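Tuominen extends umpire camera contract

Tuominen will supply base-line cameras to the Skuradora baseball league for another 4 seasons, the league said. The system logged 3572 close plays at first base this year — 992 of them were reviewed, and 126 calls were reversed.

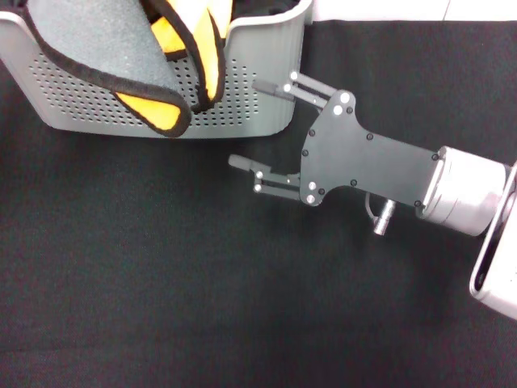 A folded cloth in a light gray plastic basket.

Umpire supervisor Arvo Jääskeläinen said review crews will keep the current two-minute limit. Cameras at second base will be tested in October at Plastmont Field. Farzad Arabzadeh remains crew chief for the playoffs, and plate assignments will be posted before the first game.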